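Play Collection Room Reopens at Dimumthorpe Library

The Play Collection Room on the lower floor of the Dimumthorpe Library reopened to borrowers in March with new tables, new shelving and a revised catalog. The room had been closed to the public through the winter while the old furniture was removed and the collection was checked, cleaned and entered in the library's main system. Families, child care providers and teachers may once again visit the room during regular library hours.

The collection lends play food, shape sets, stacking and sorting toys, puzzles and simple tabletop games. It now holds 987 items, each of which may be borrowed for three weeks and renewed once if no other household has placed a request. A library card is required. Residents of Zosmont may borrow under the existing agreement between the two towns and do not need a separate card.

The most visible change is the tables. The former tables had dark, patterned tops that were badly scratched after many years of use, and small pieces were easily overlooked on them when sets were being packed for return. The new tops are plain white with a matte finish. They were chosen after a trial in the children's area last fall, during which two colors and two finishes were compared. Staff reported that a matte top produced less glare under the ceiling lights, and that pale items could still be picked out on it by their shadows.

"We wanted a surface that does not compete with what is on it," said Yogesh Solanki, head of children's services. "A young child looks at the thing in front of them. If the table has a busy pattern, they look at the pattern, and so do the rest of us when we are hunting for the last piece of a set."

The tables and shelving were supplied by Kokkinos, and the delivery was completed in a single morning. The cost was met from the library's furniture budget, with a further $3,000 provided by the Friends of the Library from the proceeds of the fall book sale. No money was taken from the budget for books or for new toys.

A second change concerns the way in which the collection is arranged. Items were previously shelved by the age range printed on the box. This caused difficulty when boxes wore out and were replaced with plain ones, and some parents told the library that they felt discouraged from borrowing a set marked for younger children, even where it suited their own child very well. Sets are now shelved by type. Play food stands together, as do shape sets and building sets, and the suggested age is given in the catalog and on a small card inside the lid.

The play food section has been kept deliberately simple. Ivar Hedlund, collections librarian, explained that plain, rounded pieces with little painted detail are among the most frequently borrowed in the room. "The same piece will be a loaf of bread in the morning and a potato in the afternoon, and I have been told firmly that one of them is an egg," he said. "We used to write to families when the label on a piece had come off. We have stopped replacing those labels."

Borrowers will notice that several older sets have been withdrawn. These were sets with cracked pieces, sets with pieces small enough to present a choking hazard, and sets that could not be cleaned to the standard the library now applies. Where a withdrawn set was popular, a replacement has been ordered. Any family still holding a withdrawn set at home is asked to return it to the lower floor desk in the usual way. There is no charge for missing pieces on sets borrowed before the closure.

Cleaning arrangements are as follows. Every set is wiped down on return and left to air before it goes back on the shelf, so a set returned in the morning will not normally be available until the next day. Families are asked to return sets dry, and not to run them through a dishwasher. Loose pieces found at home after a set has been returned may be placed in the tray at the desk – no note is needed, although the name of the set is helpful if it is known.

The tables may be used by any visitor who wishes to try a set before borrowing it. Groups of 10 or more are asked to call ahead so that space can be kept for other families. Food and drink are not permitted in the room, and markers and paint should be used at the craft bench upstairs. Crayons are permitted on paper only.

A supervised play hour will be held each week, beginning at 10 in the morning. It is intended for children under five and the adults who care for them. There is no program and no registration, and sets are laid out on the tables for children to handle as they wish. Older brothers and sisters are welcome when school is out. A quieter session, with the lights lowered and fewer sets on the tables, is planned for later in the spring and will be announced once staffing is settled.

The library expects to review the new arrangement before the end of the school year. Borrowing records will be compared with those from before the closure, when the room issued 800 loans in its last full season, and comment cards are available at the desk and at the main entrance. Particular attention will be given to the height of the tables, on which opinion during the trial was divided – parents generally preferred the taller model, and the lower one was kept for the corner nearest the picture books.

Questions about the collection, including offers of donated toys, should be directed to the lower floor desk. Donations cannot be accepted at the book drop.

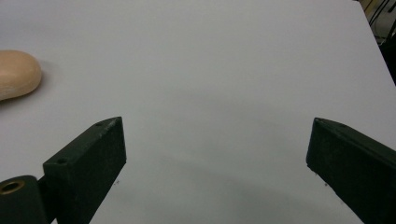
Demetrio Soler asked in the comments on this notice whether the lower tables could be set out for the whole of the play hour, as his daughter has to kneel on a chair to reach anything at the taller ones. He added that he was glad to see the labels go, and that the bread in their house has been a potato for months.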